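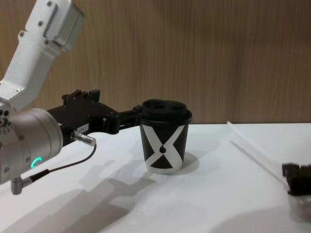 Ginholm test group publishes gripper comparison on disposable cups

17/01/2018

The automation group at Ginholm has released results from a comparison of parallel grippers on thin-walled drinkware, a class of object that continues to cause trouble for arms set up for rigid parts. The work covered 3 gripper configurations and 1021 recorded grasps, all on lidded paper cups of the kind sold to coffee shops.

The configurations were a stock two-finger gripper from Serden, the same unit with softer finger pads made by Midness, and a gripper from Acharya with its own closed-loop force controller. All were mounted on the same model of arm and commanded from the same motion program, so that approach speed and finger path stayed constant across the runs. Cups were tested empty and filled, with the lid fitted in both cases.

Kavitha Shetty, who led the tests, said the group wanted numbers on wall deformation, which most gripper data sheets leave out. "Payload and stroke are easy to find," she said. "What happens to a paper wall at the low end of the force range is usually left to the customer."

A grasp was scored as good if the cup was lifted, held for eight seconds and set down with the lid still seated and no crease in the wall. Any crease longer than 3 mm was logged as damage even if the lift itself was clean. Slips, tilts and lid separations were logged separately.

Grasp height had more effect than pad material. Just under the lid, the rolled rim stiffens the paper and the wall resists side load well. At mid-height the same closing force produced visible buckling on empty cups with both Serden configurations. Filled cups were more tolerant at mid-height but slipped more often, particularly when the fingers met the taper at an angle. The softer pads reduced slips on filled cups and made little difference to creasing.

The Acharya unit gave the lowest damage count on empty cups. Its controller stops closing when the measured force levels off, and on most runs it settled before the wall began to fold. The cost was time – each close took longer than with the stock gripper, and the group notes that the gap would matter on a line with a short cycle. The controller also needed a new zero after each change of fingers. Skipping that step led to a run of weak grasps early in the test, and those runs were repeated.

High grasps have their own limits. With the fingers close to the lid, a small error in height puts the contact on the lid edge itself, and the lid can lift on closing. The report recommends measuring cup height at the start of each batch and after any change of supplier. It also advises against using the lid as a height reference, as seating depth varied from one cup to the next.

Cable routing is covered in a short appendix. On several early runs the sensor lead pulled tight when the wrist turned near the end of its range, which showed up in the force trace as a slow drift. The group lengthened the service loop and fixed the lead at the wrist, and the drift did not return. Traces from the affected runs were removed from the final set.

Two-arm handling was left out of the scored results. The group ran a small number of trials in which one arm held a cup while a second brought a straw to the lid, but the success rate depended mainly on camera calibration and said little about the grippers. Shetty said a separate report would deal with calibration between arms, including the effect of clear objects on depth readings. Clear plastic on a light surface was the worst case in the early trials.

Wear testing is the next step. In February the group plans to run each set of pads through 3000 close-and-release cycles on a dummy cup, then repeat the mid-height and high grasps with the worn pads. The Midness pads will be checked for changes in thickness as well as grip, after some flattening was noted at the fingertips.

The report, the force traces and the motion program are available on request from the Ginholm office. Sites that want to repeat the tests will need to supply their own cups – the group asks that wall thickness and lid type be listed with any results sent back.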